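A quieter box for the spare room

Remo Schwaiger has run his home server from a bedroom cupboard for years. In April he replaced it with the Hunder Ronby, a four-bay unit with 32 GB of memory and room for two small solid-state drives.

Setup went quickly. The old disks had to be wiped first, and copying 2000 video files back over the network took 51 minutes. Fan noise was low enough to sleep next to.
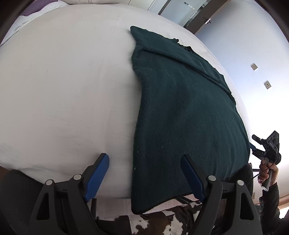 A bedroom is a hard test for any fan.

The Sorkent software is less finished. Backup jobs can't be paused, and the search page forgets its filters. Schwaiger now runs his backups at night and does his searching from a laptop.

The drives reached 51 degrees under load with the door shut. He has since drilled two vents in the back panel of the cupboard. A rack version is due later from the same maker.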